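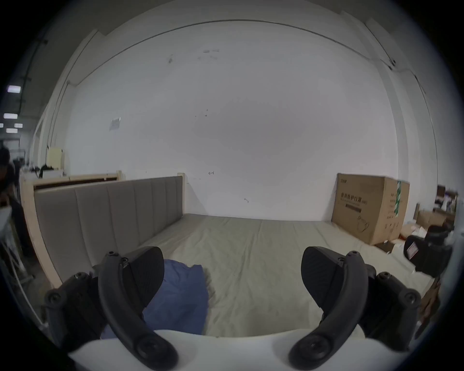 Ranine opens linen hire depot at Jirnthorpe

21/07/2025

Ranine, the linen hire firm based in Dulham, has opened a second depot at Jirnthorpe to serve guest houses and holiday lets along the coast. The site has a floor area of 1171 square metres and replaces a smaller store that closed in the spring.

The depot supplies fitted sheets, duvet covers, pillowcases and towels on weekly or fortnightly contracts. Stock is held in single, double and king sizes. Each item carries a sewn-in tag with a wash count, which is read at intake and again at dispatch. Items that fail inspection are withdrawn and sent for fibre recovery.

Capacity at opening is 1000 bed sets a week. This will rise to 1647 once a second ironing line is fitted in August. The site employs 19 people across washing, finishing and delivery.

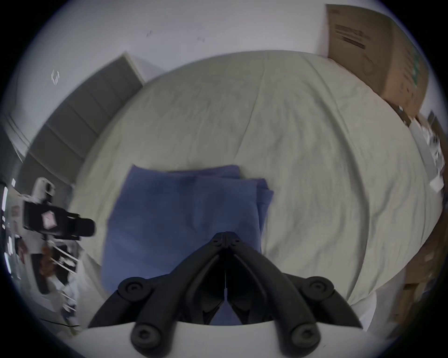 Can customers keep their existing delivery day?
Existing contracts move across with the same day and time slot. Customers who want a different slot should write to the Dulham office before the end of August.

Alun Prydderch, operations manager at Ranine, said: "Most of our coastal orders were being driven out from Dulham and back again. Washing them at Jirnthorpe shortens the route and lets us accept late changes up to noon on the day before delivery."
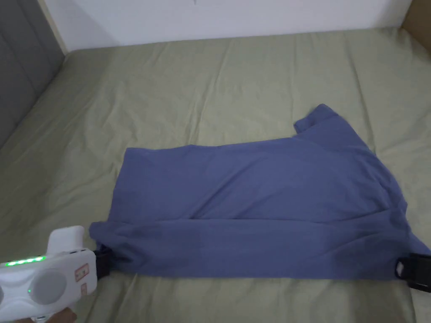
Route planning and tag reading are handled by Bawa, a stock control system already in use at Dulham. Customers can view their current holding, report losses and change quantities through the same account page as before. Charges for lost items are unchanged.

Danjuma Ekwueme, who manages the new depot, said: "We are taking orders from new customers now. Sites with fewer than four beds can share a delivery with a neighbour on the same route."

Price lists and contract terms are available on request from either depot.

ENDS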